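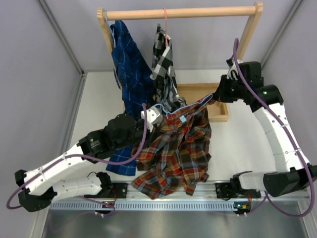
의류 관리 담당자 인터뷰: 셔츠를 거는 일에 대하여

공용 의류 보관실을 운영하는 조켈(Jorkell) 생활지원센터는 지난 1월 보관 지침을 개정하였다. 개정 지침의 핵심은 셔츠류의 보관 방식을 접기에서 걸기로 전환한 것이다. 본지는 지침 작성을 총괄한 안나푸르나 차코(Annapurna Chacko) 의류관리팀장과 현장 교육을 담당하는 밍더 위(Ming-te Yu) 주임을 만나 개정의 배경과 운영 현황을 들었다. 인터뷰는 11월 19일 센터 2층 회의실에서 진행되었다.

차코 팀장은 개정의 출발점으로 이용자 설문을 들었다. 응답자 86명 가운데 37명이 대여 셔츠의 구김을 불편 사항으로 꼽았다고 한다. 그는 “접어서 쌓아 두면 아래쪽 셔츠를 꺼낼 때마다 위의 것이 흐트러진다”며 “하루에도 여러 차례 다시 접어야 했고, 정작 이용자가 받을 때는 앞판에 접힌 선이 남아 있었다”고 설명하였다.

센터가 새로 들인 것은 둥근 봉을 가로로 얹은 목제 행거이다. 금속제 행거도 함께 검토하였으나, 옷걸이를 밀고 당길 때 나는 소리가 열람실까지 들린다는 의견이 있어 목제로 결정하였다. 차코 팀장은 “비용 차이는 크지 않았다”면서도 “봉의 굵기와 옷걸이 고리의 크기가 맞는지는 구매 전에 반드시 확인해야 한다”고 당부하였다. 센터는 처음 주문한 옷걸이 한 상자를 고리가 작다는 이유로 반품한 바 있다.

체크무늬 셔츠에 관한 항목이 별도로 마련된 점도 눈에 띈다. 위 주임은 이에 대하여 “빨간색, 파란색, 흑백 체크를 나란히 걸어 두면 구분이 쉬워 보이지만, 어두운 계열끼리는 소매만 보고 잘못 꺼내는 일이 잦다”고 말하였다. 현행 지침은 어두운 색 체크 셔츠 사이에 밝은 색이나 바탕색이 뚜렷이 다른 셔츠를 두도록 정하고 있다. 옷걸이 색상으로 치수를 구분하자는 제안도 있었으나, 색상별 수량을 맞추기 어려워 채택하지 않았다. 현재는 하늘색과 분홍색 옷걸이를 구별 없이 사용한다.

거는 순서에 대한 질문에 위 주임은 실물 셔츠를 펼쳐 가며 답하였다. 먼저 옷깃 안쪽의 라벨을 찾아 앞뒤를 확인하고, 옷걸이의 한쪽 끝을 어깨에 넣은 다음 반대쪽 어깨를 당겨 맞춘다. “어깨 모서리가 옷걸이 끝에 제대로 닿지 않으면 몸판이 한쪽으로 쏠립니다. 봉에 걸기 전에 바로잡는 편이 훨씬 수월합니다.” 그는 소매가 옆 셔츠 쪽으로 뻗어 있으면 걸고 난 뒤 한 번 쓸어내리도록 교육한다고 덧붙였다.

단추에 관해서는 두 사람의 의견이 달랐다. 차코 팀장은 맨 위 단추와 그 아래 단추까지 채우는 것을 원칙으로 본다. 반면 위 주임은 반납이 몰리는 저녁 시간에는 맨 위 단추만으로 충분하다는 입장이다. 지침에는 팀장의 안이 반영되어 있으나, 위 주임은 다음 개정 때 다시 논의할 뜻을 밝혔다.

현재 보관실에서 걸어 두는 셔츠는 65벌이다. 차코 팀장은 봉 하나에 지나치게 많은 옷을 걸면 접어 쌓을 때와 다름없이 구김이 생긴다고 지적하였다. 옷과 옷 사이에 손이 들어갈 여유를 두는 것이 센터의 기준이다. 니트류와 두꺼운 겉옷은 이번 전환 대상에서 제외되었으며, 종전과 같이 선반에 보관한다.

향후 계획으로는 딜몬트(Dillmont) 분관에 대한 지침 적용이 예정되어 있다. 분관은 천장이 낮아 행거 높이를 조정해야 하며, 관련 실측은 위 주임이 맡는다. 차코 팀장은 “분관 직원들의 의견을 먼저 들은 뒤 시행 시기를 정하겠다”고 밝혔다.

관련 글
딜몬트 분관 보관실 이용 시간 변경 안내
니트류 선반 보관 지침 해설
애스턴(Aston) 세탁실 운영 담당자 인터뷰
주비(Zoubi) 수선 교실 수강생 모집
대여 의류 반납 시 유의 사항

검색어를 입력하세요 검색 상세검색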